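# Informe de avance: proyecto estudiantil Laltia, manipulación bimanual en entorno de compra

Fecha: 10 de febrero de 2023
Destinatario: Fundación Kerkov, programa de apoyo a talleres técnicos
Responsable: Sebastian Onu

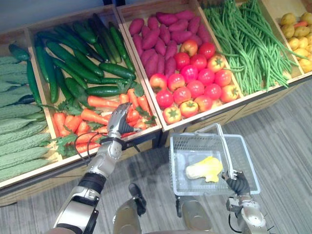
El periodo cubierto va desde el cierre del informe de noviembre hasta la fecha. El grupo mantiene el reparto acordado: Florin Munteanu en percepción, Kha Vương en planificación de brazos, Sem Brouwer en agarre y Horațiu Chiriac en registro y evaluación. La tarea de referencia no ha cambiado. El robot sostiene una cesta de alambre con la mano derecha y recoge con la izquierda las hortalizas de una lista.

## 1. Banco de pruebas

El expositor de madera está terminado y en uso. Tiene cinco compartimentos abiertos con separadores de madera clara. La disposición actual incluye melón amargo, pepino, zanahoria, boniato, tomate, judía verde y patata pequeña. Algunos compartimentos contienen más de un producto, lo que obliga al módulo de percepción a segmentar por pieza y no por compartimento. La primera versión asignaba una sola clase a cada hueco y fallaba de forma sistemática en las zonas de contacto, sobre todo entre zanahoria y pepino.

Una pieza situada fuera de su montón, como una zanahoria entre las patatas, se trata ahora como objetivo válido si la confianza del detector supera el umbral. Queda por decidir si esas piezas puntúan igual en la demostración final.

## 2. Percepción

El conjunto de imágenes anotadas alcanza 1.690 ejemplares. La anotación la hicieron los alumnos de segundo curso en la herramienta Tustix, con revisión cruzada. De ese total se reservaron 300 imágenes para validación y no se han utilizado en el ajuste.

Los errores pendientes se concentran en tres puntos:

- Hojas de zanahoria que tapan la raíz y desplazan el centro estimado.
- Judías verdes enredadas, detectadas como un único objeto.
- Sombras de los brazos sobre el producto cuando la mano se acerca al borde frontal.

Para el tercer punto se ha probado a congelar la estimación de pose antes del descenso final. Munteanu prefiere mantener la actualización continua y filtrar la región del antebrazo. Ambas variantes siguen en la rama de pruebas.

## 3. Planificación y agarre

El planificador, denominado internamente Giáp, trata los dos brazos como cadenas independientes con una restricción común de distancia mínima. El brazo derecho mantiene la cesta a poca altura del suelo mientras el izquierdo trabaja dentro del expositor. La transferencia es la fase más lenta: el brazo izquierdo tiene que retroceder por encima del panel frontal antes de girar hacia la cesta.

La aproximación se hace con los dedos semiflexionados y orientados hacia abajo. En zanahoria y pepino el cierre es por pinza lateral. En tomate se emplean más dedos y un límite de fuerza inferior, todavía sin calibrar. La judía verde queda fuera de la lista de evaluación hasta que exista una estrategia propia.

Incidencia abierta: el cable de la muñeca izquierda forma un bucle por fuera del antebrazo. Brouwer ha solicitado una guía flexible. Mientras no se instale, se limita el giro de muñeca por software.

## 4. Evaluación

Se ha fijado un protocolo de 50 intentos por producto, con reposición del montón entre series. Un intento cuenta como válido si la pieza acaba dentro de la cesta y el expositor no pierde ninguna otra. Chiriac ha preparado la hoja de registro y el formato de los ficheros de trayectoria. La serie completa no ha comenzado, por lo que este informe no incluye tasas de éxito.

## 5. Desviaciones y solicitudes

La construcción del expositor consumió más horas de taller de las previstas, a costa del módulo de agarre. No se pide ampliación de presupuesto. Se solicita trasladar la partida de desplazamientos no ejecutada a material fungible (guías de cable, recubrimiento de dedos y reposición de producto fresco).

## 6. Próximo periodo

1. Calibración del límite de fuerza para tomate.
2. Elección entre las dos variantes de estimación de pose.
3. Instalación de la guía de cable y retirada del límite de giro.
4. Ejecución de la serie de evaluación con zanahoria, pepino y patata.

Los ficheros de configuración y el registro de incidencias están en el repositorio del proyecto, carpeta `informes/02`.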